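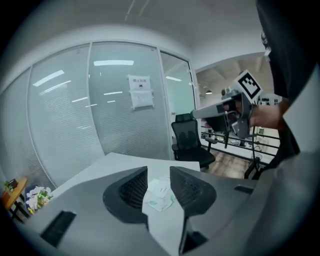
**Progress report: Talura office and desk-clearing work, Priltemstead**
To: Vrabec small grants desk
From: Kamil Gajdoš
Date: 12/7/23

The upper floor is in use and the grant is inside budget. The award was £3,000 and we have spent £2,417 so far. The rest is held for the shelving, which has been ordered from Fatura but not delivered.

## Work done since the February report

The glass partition now has its blinds. They took longer than planned because the first set was made for a straight wall and ours curves. Fatura remade them at their own cost and we lost six weeks. The sign on the glass is still a taped one. A permanent sign was in the original bid, but I would like to leave it until the room names are settled.

White desks and mesh chairs are in place on the partition side. The chairs are second-hand and came from an office in town that was closing. Two arrived with faulty gas lifts and were exchanged.

The plant and the small orange table were not paid for from the grant. They came from the old reception downstairs, and the flowers are bought by staff.

## Clearing and paper waste

This was the second half of the bid and it has moved more slowly. When we applied, scrap paper and packaging were left on desks at the end of the day and the evening cleaners would not touch it, as they had no way of knowing what was wanted. We agreed the following with them in the spring:

- anything crumpled or torn and left on a desk is rubbish and can be taken
- flat paper stays where it is, whatever it looks like
- printed wrapping and tissue go in with the mixed paper, unless they have food on them
- desks are wiped only if they are clear

The rule about flat paper caused some trouble at first. A set of delivery notes had been screwed up by mistake and went out with the rubbish, and we had to ask the supplier for copies. There have been no complaints since then.

Day staff are meant to clear their own desks before leaving. Most do. The desks nearest the balcony are shared between teams and are the worst kept, and I have asked the team leads to agree a rota between them.

## Outstanding

1. Shelving. Fatura have given me a delivery week but no day. It will go along the back wall, clear of the glass door.
2. Lighting. The rectangular ceiling lights reflect in the glass and people facing the partition find this tiring. Tilting the blinds helps in the mornings. I have asked the landlord about diffusers and am waiting for a price.
3. Balcony side. The landlord has checked the railing and the wooden floor and wants nothing changed. We had hoped to put a recycling point out there, but it would narrow the walkway, so it will go inside by the door.

## Money

The blinds and desks make up most of the spending to date. I do not expect to ask for more. If the diffusers cost more than is left after the shelving, Talura will pay the difference from its own maintenance budget – this has been agreed in writing with our finance office. Receipts are attached as one file, in date order.

The final report will follow once the shelving is up. I can show someone from Vrabec round before then if that is useful; afternoons are easier for us.

Kamil Gajdoš
Talura, Priltemstead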